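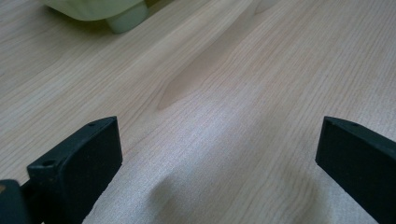

Bredel, May

Furum hand-held gripper, wide pads

Two matt black finger pads with rounded corners, for bench and tabletop work. Sold singly or in packs of 2. Spare pads are ordered separately, at 47 per pair. Allow 300 per station in your first-year budget, training included. Delivery from our Mutiso store takes up to 60 days, so order before you book bench time.

3 shares | 0 comments

We use cookies to remember your basket. Accept

© Forkusari Equipment | Contact | Back to top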